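From: Kyriaki Tsolakis
To: Stalham Allotments list
Date: 08/07/2018
Subject: Re: Re: hose rules, again

Bence Farkas wrote:
> I timed it. Whoever has the plot by the gate ran the hose for
> 57 minutes. The sign says 15. Can we please just
> put a lock on the tap?

Bence, that was me, and I'd like it noted that I was asleep in a chair for most of it. The beans have never looked better.

I'm against the lock. We had one in April and Tibor lost the key in his own compost, where I assume it is still breaking down. A kitchen timer on a string would do the same job for a lot less shouting.
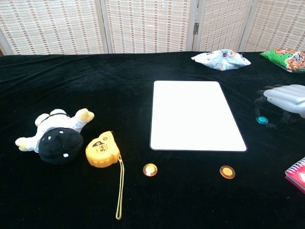
If people want to go further, Réka got a price for a second tap up by the sheds. It came to 800, plus digging, and I have seen us dig. Manouchehr thinks we could run a pipe off the old trough instead. Could he say how long it would need to be before anyone buys anything?

I'll be up there tomorrow evening with the timer, awake.

Kyriaki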